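Kennel reactivity is a pattern of behaviour seen in dogs kept in rescue centres and boarding premises, in which the dog barks, lunges or spins at the front of its pen when people or other dogs pass. The term describes conduct inside the pen only. A dog that is reactive in its kennel may be calm on the lead, in an exercise yard or in a home, and the two are recorded separately in most intake systems.

## Terms

The expressions *barrier reactivity* and *barrier frustration* are often used for the same thing, although some handlers keep the second for dogs that are trying to reach a person or dog in a friendly way. *Fence running* is a related behaviour seen outdoors. Kennel reactivity is distinct from resource guarding, in which the dog defends food, bedding or a resting place, though one dog may show both.

## Causes

Several factors are usually present at once:

- repeated exposure to passers-by with no means of moving towards or away from them
- noise, in particular barking that spreads along a row
- broken or short sleep
- a lack of previous experience of confinement
- pain or illness, including ear and dental disease

The behaviour is strengthened by its apparent result. A person walks past, the dog barks, and the person leaves the dog's view. From the dog's position the barking has been followed by the removal of the person each time, and the response tends to become faster and stronger over the first weeks of a stay.

## Building design

Older kennel blocks were commonly built with two rows of pens facing each other across a central passage. The layout is cheap to drain and easy to clean, but it gives every dog a direct view of at least one other. The Zelten block, named after the town where the first one was put up, is a single-sided row with solid partitions between pens and a door at the rear of each. Staff enter from the back and visitors from the front, so that the two kinds of traffic do not meet.

Visual screening is the most common change made to existing buildings. Frosted film or a fixed board is applied to the lower part of the pen front, leaving the upper part open for air and light. The height of the screen is set to the standing eye level of the dog. Full screening is avoided, as it may cause startle responses when a person appears without warning.

Sound is harder to control. Hard, washable surfaces reflect barking, and absorbent panels have to be placed above splash height to remain clean. Hanging baffles were fitted at the Undura shelter, which has 19 pens in one building, and were later moved closer to the passage doors, where the noise was at its worst.
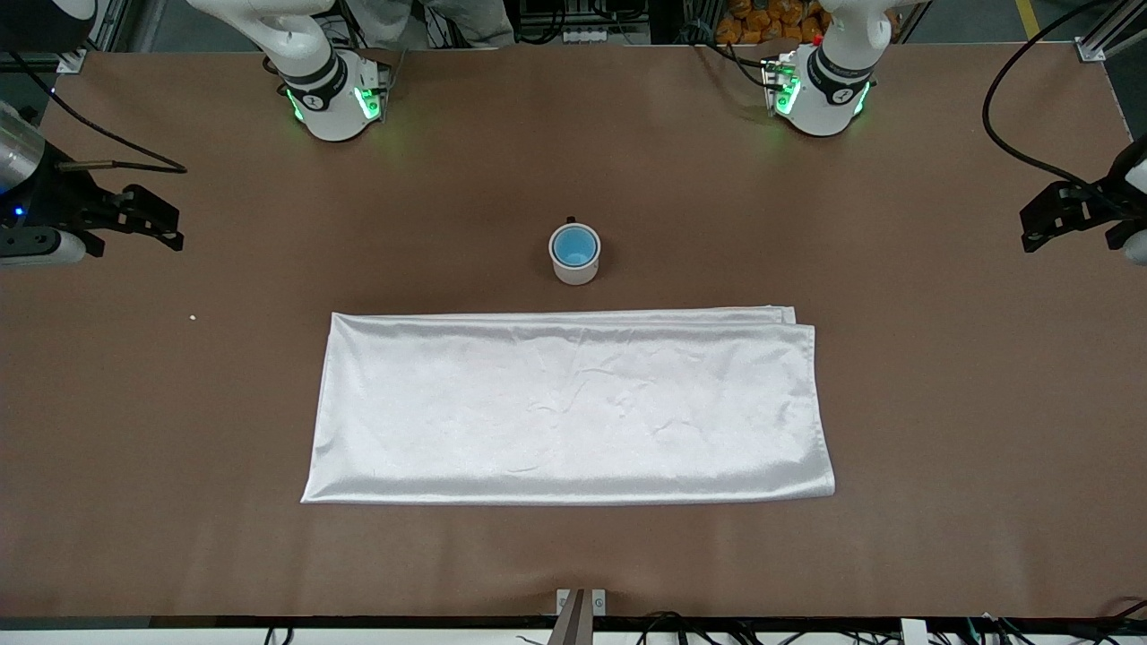

Bedding has a smaller but steady effect on reactivity, mainly through rest. Raised beds keep the dog clear of a wet floor, and a blanket or sheet on top gives some cover and warmth. Laundry at a centre of any size is a daily task, and the way it is stored affects how quickly a pen can be made up again. White cloth folded like the large piece on the brown tabletop, flat and in one block, stacks evenly and can be carried under one arm, leaving the other hand free for the pen latch. White fabric also shows blood, discharge and loose stool early, and for this reason is preferred in isolation pens. Coloured or patterned bedding is normally kept for long-stay dogs. Loose threads are cut off before use, and bedding is withheld altogether from dogs known to swallow fabric.

## Management

### Food scatter

The simplest method in general use is the food scatter. Each person passing the pen drops a small piece of dry food through the front, whatever the dog is doing, and walks on. No command is given. The aim is to change what the approach of a person predicts. Results depend on the number of passes, and a target of 100 passes a week for each pen is used in the Erent protocol. Dogs on restricted diets have the pieces deducted from the daily ration.

### Marker training

In marker training, a short sound or word is given at the moment the dog is quiet or has all four feet on the floor, and food follows. The method needs a trained handler and is slower to apply across a whole block.

### Quiet hours

A fixed period without visitors or cleaning, usually after the midday meal, allows dogs to sleep. Lights are lowered and doors kept shut. Centres that open to the public on Saturday often lengthen the period on the following day - the row is generally more restless after heavy visiting.

### Removal from the block

Dogs that do not settle may be moved to an office, a foster home or a pen away from the main passage. Foster placement is normally considered first for elderly dogs and for those losing weight.

## Assessment

The Bilgin scale is a five-point score taken from outside the pen by a person unknown to the dog. A score of one is given where the dog remains lying down or approaches with loose posture, and five where it makes repeated contact with the barrier. The scale was drawn up from records of 868 dogs. Scores are taken at three times of day, as a reading made just before feeding is often one or two points higher than a reading made after it.

A kennel score is not considered a measure of aggression and is not used alone in deciding whether a dog may be rehomed.

## Effect on rehoming

Visitors to a kennel block tend to spend only a short time at each pen, and a dog that barks at the front is passed over more often than one that is resting. Some centres therefore show reactive dogs by appointment in an outdoor yard or a furnished room, with the kennel visit left out. Others display a card on the pen describing how the dog behaves elsewhere.

## See also

- Barrier frustration
- Canine enrichment
- Foster care of dogs
- Kennel cough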